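Search this site Search Go

Posted December, by the course office

Week 6: What "low-traffic" means in a count

Reading for this week is the Senard summary and the first half of the Kanaujia report. Read the methods pages first. The findings will make you less careful.

Senard claims that rural roads in its study area carry "minimal" traffic. The figure behind that word is 415 vehicles a day, taken as an average over the whole network. I don't trust it. A network average lumps a farm lane in with the road to the quarry, and it describes neither one. Ask for the spread. Senard doesn't print it.

Kanaujia does better, up to a point. It gives 593 vehicles a day for a single road, which sounds solid until you find that the counter was out for 2 days, both in school vacation. The annual figure was then scaled up from those using a factor borrowed from Prinari, a town with a bus station and a hospital.

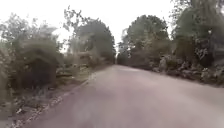

The usual defense is that a short count beats no count. Maybe. A short count also gets copied into a plan, and by the third copy the footnote is gone. The Nastard bypass case, which we cover next week, went that way.

For section, pick one table from either report and write a page on it. Say when the count was made, what was counted (are bicycles in or out?) and how the daily number was reached. If the report doesn't tell you, write that down as your answer. Please don't tell me the data are "robust" unless you can show me why.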